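Notes to self and whoever else uses this page. Washing, drying and putting away the slippery stuff. Updated February 2023, mostly the stain bit.

## Before it goes anywhere near water

- Check the care label. If it's been cut out, treat it as silk and be done with it.
- Satin is a weave. Could be polyester, acetate, silk, a mix. Polyester forgives you. Acetate doesn't, and it hates nail polish remover – even a drip will melt a hole.
- Dark print on a bright ground? Test for bleeding. Damp white cloth, press on an inside seam, count to 40, look at the cloth. Color on it means cold wash, alone, quick.
- Do up hooks and zippers. One open hook will pull a thread right across the front.
- Rings off. Rough nails filed. Hand cream first if your hands are like mine in winter, then wait till it soaks in.

Pick things up off the floor by a seam or a hem, not by the middle. Satin snags on anything, and a pulled thread on a shiny fabric shows from across the room.

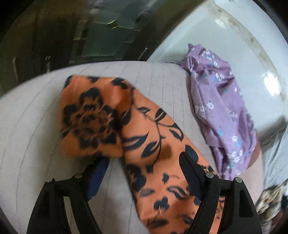
Snag already there? Don't cut it. Turn the thing inside out, find the loop, ease it through with a fine needle. Then stretch the fabric gently on the diagonal, both ways. Most of the pucker goes. Not all.

## Washing by hand

1. Clean basin. Rinse it even if it looks clean – bleach residue is the killer.
2. Cool water, then the soap, then the garment. In that order.
3. Small squirt of liquid detergent for delicates. I use Putora, the unscented one. Baby shampoo works if you're out.
4. Push it under, swish, leave it 3 minutes. No scrubbing, no wringing.
5. Rinse till the water runs clear. Usually twice, sometimes more.
6. Lift it out in both hands like a wet cat. Wet fabric is heavy and the straps take all the strain.
7. Roll in a towel, press, unroll, repeat with a dry towel.

Machine is ok for polyester. Mesh bag, cold, lowest spin. Never with jeans or anything with velcro!!

## Stains

Oil or butter: cornstarch, leave it overnight, brush off with a soft brush. Dab of dish soap if theres still a mark. Then wash the whole piece, or you'll get a ring where you dabbed.

Deodorant: rub with a clean dry nylon stocking. Really. Adjoa Dogbe taught me that one, she did theater wardrobe for 18 years and had a drawer full of old stockings for it.

Makeup on a collar: micellar water on a cotton pad, pressed from the wrong side.

Water spots: annoying. Sometimes a full rinse is the only cure.

Red wine: blot, cold water, blot. Salt's fine on a tablecloth but too scratchy for satin.

## Drying

Flat on a towel, or over a fat padded hanger if it's light. Out of the sun – orange and red fade fastest in my experience, and black goes a sort of brown. Not on the radiator. I've done the radiator. Crispy.

No clothespins on the shoulders. If you have to pin it on a line, pin through a folded washcloth.

## Pressing

Inside out, low iron, pressing cloth on top. An old cotton pillowcase does it. Iron has to be moving before it touches down. No steam on acetate, it'll spot.

Steamer is easier. Mine's a Tarko, cheap, spits for the first few seconds so point it at the sink till it settles down. Hold it a hand's width off the fabric.

No iron handy: hang it in the bathroom while you shower, then smooth down with your palms.

Let it cool completly before folding or the creases go right back in.

When you're sorting or checking for marks, spread things out over something soft in decent daylight. A couch or bed is fine. Tilt your head and look along the surface, grease shows as a dull patch you won't see from straight above. 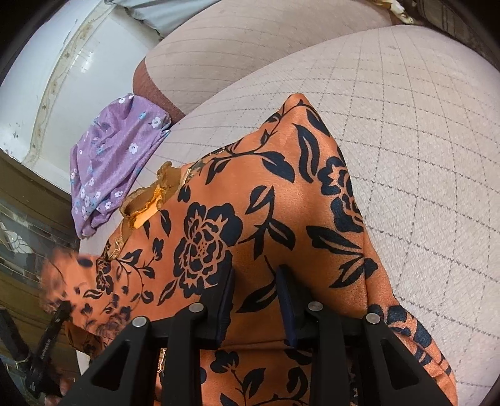
## Putting away

- Robes and long things on padded hangers. Thin wire ones leave points in the shoulders.
- Folding? Tissue in the folds, acid-free if it's staying in there past May.
- Slides off the hanger: a rubber band twisted round each end. Or a strip of felt glued on, nicer.
- Cedar blocks are fine but not touching the fabric, the oil can mark it. Sand them lightly when the smell goes.
- No plastic dry cleaner bags for storage. Cotton bag or an old sheet.
- Silk: check for moths every couple of months, especialy the seams.

Repairs on anything good go to Đặng, the alterations place by the post office. Ask for a hand-rolled hem if it's frayed, and take the matching thread with you if you have it.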